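Oscombe Recipe Cards, transcribed

Readme / data card, version 4
Last touched 2019-11-16

What this is

Typed-up text of the recipe cards from the Oscombe church sale boxes. 2,387 cards, one row per card. Mostly handwritten, a few typed, lots of butter stains. Started by me (Despina Stojanović) as a winter thing and it got bigger.

If you just want to cook something, open cards.csv in any spreadsheet and filter on "course". If you want to do word counts or whatever, read the rest first.

Files

cards.csv - the main table
names.csv - spellings of the same dish, matched up by hand
units.csv - what I think each odd measure means
skaltine/ - cleanup scripts, see below
notes.txt - my running notes, messy

Columns in cards.csv

card_id: box letter plus number. Gaps in the numbering are blank cards, not lost ones.
title: as written, mispellings kept
course: my guess. Soup, main, side, bread, sweet, pickle, drink, other.
ingredients: one string, split on semicolons
method: as written, line breaks turned into slashes
credit: whoever the card says it came from ("from Aunt B", "Lazarević bakery", etc). Empty a lot.
hand: a letter for the handwriting. Same letter = I think same person. Don't lean on it.
legible: 1 to 5, where 5 is clean and 1 is mostly me squinting

Measures

Kept as written in cards.csv. "Butter the size of an egg" stays that way. units.csv has a grams column for the common ones. A "teacup" there is from the Fevura cup that came in box C, which I filled with water and weighed. Other people's teacups were surely different. "Slow oven" and "quick oven" are left alone, no temperatures added. Please don't add them in the main file, put them in your own copy.

Cleaning

Skaltine is just my name for the scripts. Run them in order, they're numbered. They trim spaces, fix the accent mess from the old laptop, and flag rows where the ingredients mention something the method never uses. That last flag is wrong pretty often, vanilla especially.

Duplicates: left in. The same date loaf turns up over and over with tiny changes (one has lard, one says "Mother used more sugar") and those changes are the fun part. Use names.csv to group them if you need to.

Known problems

- Box D got typed in a hurry in May. Fractions are shaky, 1/2 and 1/3 especially. Check before you bake.
- Backs of cards were skipped in box A at first. Went back and did them, may have missed a few.
- "course" is inconsistent for anything with rhubarb.
- Three cards are newspaper clippings glued down. Only the handwritten margin notes are typed.
- Canning and pickling cards are old. Treat as history, use a modern tested recipe for the real thing.
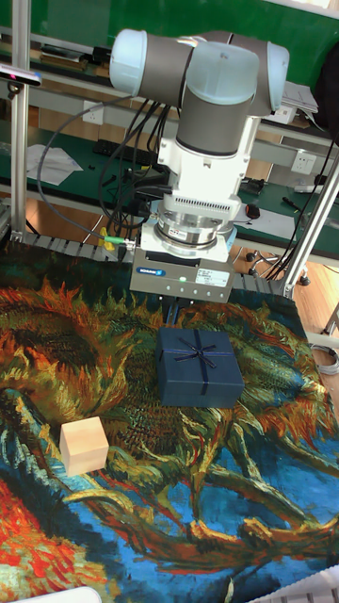 Can I use the recipes in a printed cookbook?
Go ahead, but keep the credit line wherever a card has one, and mention Oscombe somewhere in the front or back.

Changes

v4: box D added, units.csv redone, legible column added
v3: handwriting letters added, then half of them redone
v2: split names.csv out of the main table
v1: box A only, don't use

Fixing things

Send the card_id, what it says now, what it should say. One per line is easiest. If its a family recipe of yours and you know who wrote it, send that too and I'll fill in the credit.

To do

Scans of the cards, at least the legible 1s and 2s
Index by main ingredient
Decide what to do about "oleo"
Check seperate bag of loose cards found under box C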